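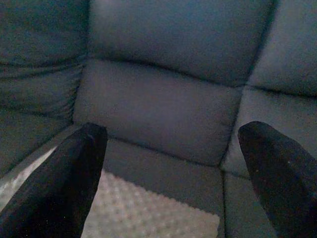 A garra aberta diante do sofá cinzento.

Pois é, o Pileo deu-nos cabo do mês! Na última newsletter prometi novidades da sala de testes de Fulwood e trago uma avaria — daquelas chatas, que só aparecem quando lhes apetece. A garra recebia ordem para abrir, abria, e o controlador continuava convencido de que estava fechada. Em 400 ciclos aconteceu quase 155 vezes (sim, fui ver os registos todos, com muito café). O pior é que, com a leitura errada, o limite de força deixava de contar, e isso já é assunto de segurança e não de mau feitio.

Desconfiei primeiro do software, claro. Afinal era o conector do codificador, um Wivura que instalámos em maio e que perdia contacto quando o pulso rodava para baixo. Já pedi outro à Degefa. Até chegar, o braço trabalha só em velocidade reduzida, ninguém entra na zona com ele ligado e a paragem de emergência testa-se antes de cada sessão. Se tiverem um Pileo com o mesmo conector, escrevam-me — quero muito comparar registos!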